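Gramavow Research Notes
Home Papers Methods Archive Contact
Filed under: Household Objects and Storage
8 min read

3. Materials and Setting

3.1 Trays and drinkware

The task under study is the placing of mixed drinkware on a shared metal tray. Such trays are used in homes and small offices to hold cups between washing and storage. Figure 1 shows the tray and drinkware at the Collham site.

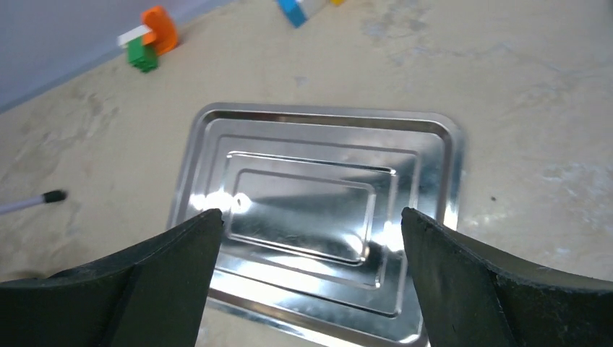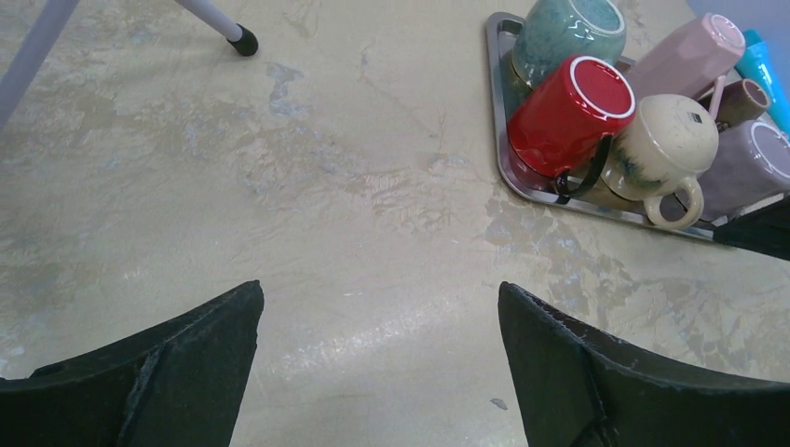
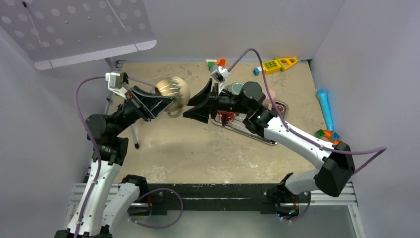
Figure 1. Metal tray with rounded corners (first panel); tray with six cups and mugs, most of them inverted (second panel); tray and drinkware on the tabletop, with one mug tilted on its side (third panel).

How many mugs can a tray of this type hold in a single layer? The number depends on the widest body diameter and on the handles, so we report capacity for a given set of mugs and give no general value for the tray.

3.2 Orientation of the cup

A cup may be placed upright or inverted. An inverted cup rests on its rim, which in most mugs is wider than the foot, and it is therefore harder to tip. The cost is a closed volume of air under the cup. On a flat tray this air exchanges slowly with the room, and water left on the inner wall tends to remain there. A ridged tray floor lifts part of the rim and leaves narrow gaps. We treat ridge pattern as a property of the tray and record it once per tray.

Orientation was coded from the position of the base alone. A cup was coded inverted if its base faced up, upright if its opening faced up, and tilted in all other cases. Tilted cups were kept in the analysis as a separate class – merging them with upright cups hid most of the handle conflicts described below.

3.3 Handles

Handles set the spacing between neighbors. Two mugs with handles pointing toward each other need more room than the same two mugs with handles turned outward. We recorded handle direction relative to the nearest tray edge in three classes: outward, inward and parallel. Handles that could not be seen were marked as missing, and those placements were left out of the spacing analysis only.

A handle extending over the rim of the tray was coded outward. These placements save space inside the tray but make it wider to carry, and they were common among the last items added. At the Grastby site, where the shelf openings were narrow, an overhanging handle was counted as a fault. No such rule was applied at Collham.

3.4 Procedure

Each session began with an empty tray and ended when all the drinkware in the set was on it or no further item could be added without stacking. Stacking was not permitted. There were 30 sessions in total, 11 of them at Grastby, and these gave 1,092 coded placements. Mugs with a capacity of up to 500 ml were accepted. Larger vessels were excluded after pilot work in September, as a single one could block an entire corner of the tray.

Items were not sorted by color or glaze. Surface finish was noted as glossy, matte or mixed, on the expectation that it might affect sliding when the tray was lifted. The sets were too small to test this – the variable is listed in the appendix for completeness.

3.5 Spacing measure

For each pair of neighboring items we took the shortest horizontal distance between the two bodies, ignoring handles, and then the same distance with handles included. The difference between the two values is called the handle allowance. It is zero for a pair in which neither handle enters the gap. Where items touched, the distance was entered as zero and the contact was flagged. Distances to the rim were measured from its inner wall, as the rolled outer edge varies in width between trays.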